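Workshop notebook, February
Stove bench: Kandari rope seal and the Wolla flue damper 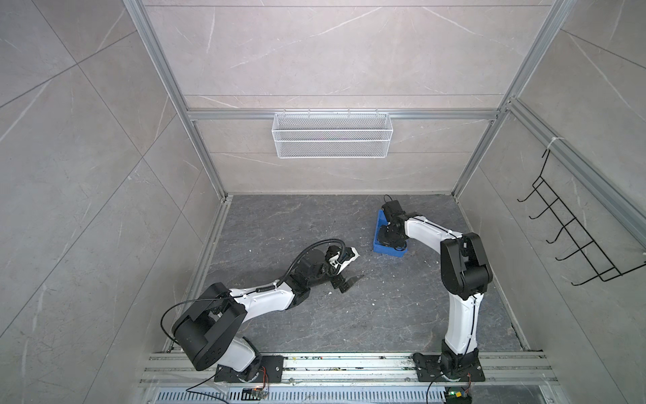 Started on the Kandari this morning, the one with the smoke complaint from the front door. Seal was flat along the hinge side and hard as string at the bottom corner. Pulled it out in one go, then scraped the channel with the blunt chisel and wire-brushed it. Old adhesive came away in flakes except for a strip near the latch, which needed soaking. The door screws I want kept together from now on, in a small blue plastic tray like the one on the far side of the cell, and the tray stays with the stove until the door is back on. Last month's habit of putting them on the windowsill has cost us 2 hinge screws already.

New rope went in dry first to check the length. Cut it slightly long and pushed it back on itself without stretching. If it is pulled tight it goes thin and the door rattles. Then adhesive, a thin bead, rope pressed in by hand, door closed on a sheet of baking paper so nothing sticks to the body. Left it shut on the latch over lunch.

Paper test after that. Strip of newspaper in the door, close, pull. Grips well at the top and along the hinge side. Slides at the bottom latch corner. Adjusted the catch by one turn and tried again, grips everywhere now. Will test again after the first fire, as new rope always beds down a bit.

Baffle plate: lifted out, not cracked, but sitting crooked. There was a heap of soot behind it, over 2 mugs full, packed against the back wall of the firebox. I think this is the smoke complaint as much as the seal is. Customer had it swept in autumn but the sweep may not have taken the baffle down. Mohammed-Awal to ask when he rings. Put it back level and checked that the gap at the front is the same both ends.

Firebricks: left side fine. Rear brick has a hairline crack right across. Leaving it in. It holds together and doesn't move when pressed. Note on the job card to look at it next year.

Wolla damper
Esther Kariuki brought this in just before eleven. Sticks half open when hot, moves freely when cold. She had already had the spindle out and found it straight. I measured the plate and it is slightly oval, rubbing on the pipe at the top. Took a little off with the file and tried it cold, no rubbing. Needs a hot test before we send it back.

Hot test on the yard stove in the afternoon, small dry logs, pipe thermometer at head height. Took a while to get going as the wind was down the yard. Damper still free at 75 degrees, still free when the needle was well into the working band. Went stiff once, near the end, then freed itself after I worked it back and forth. Not happy with that. Might be soot on the spindle from our own pipe and nothing to do with the plate. Repeat tomorrow with the pipe swept first.

Log moisture, for what it's worth: the pile under the lean-to is reading fine on fresh split faces. The outside row is wetter than it looks. Mohammed-Awal Dankwa wants it moved to the back and I agree. Always split a log before putting the meter on it, the outside tells you very little.

Stock
Rope seal, the thick one: one part roll left. Zellier quoted for a new 1000 cm roll and it is cheaper than buying by the piece. Esther to order.
Stove glass cleaner: enough.
Adhesive: last tube opened today. Write the date on it this time.
Heatproof paint, black: the can has skinned over. Throw out.

Laryea pellet stove
Not touched today. Hopper is empty and the burn pot is soaking in the bucket. Ash door gasket looks all right but the fan is noisy at low speed, a sort of tick. Esther thinks a bit of pellet has got behind the guard. I think bearing. Take the guard off before ordering anything.

Still to do
Kandari: first fire, second paper test, clean glass, ring customer.
Wolla: sweep yard pipe, repeat hot test, note pipe reading each time the damper is moved.
Laryea: fan guard off, dry the burn pot properly before it goes back.
Move outside row of logs.

Added at five: Kandari door opened without sticking. A little adhesive had squeezed out by the latch, trimmed with a knife.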